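Workshop Tips: Packing Soft Goods in Plastic Mailers
Thursday | By the Plotberg Workshop Desk
Print this page | E-mail to a friend
20 comments | 1204 shares

If you sell a few knitted hats or quilt squares from home, you'll know how quickly the parcels take over. Mine used to slide off the kitchen counter every time the door banged, and I'd find one behind the radiator days later (so sorry, whoever was waiting on those mittens!). A plastic crate with slotted sides changed all that. Keep it on the left of your work table if you're right-handed, and you can reach across without getting up.

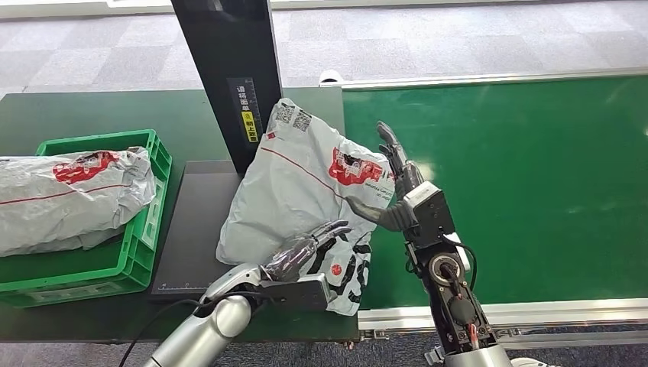 Photo: Tollomik

Silver-gray mailers like these are light and cheap to post, but they do wrinkle, so smooth the spot where your label will go before you peel the backing. Press from the middle outward with the side of your hand. If there's a code printed near a corner, keep your tape well away from it, as shiny tape can make it hard to scan.

Stand a puffy parcel on end and give it a gentle squeeze to let the air settle before you seal the flap. I fold the flap over 3 times in my head before I commit, which my family finds very funny, but I haven't wasted a bag since July. Lay the finished ones flat in the crate, heaviest at the bottom, and carry the whole lot out to the car in one go.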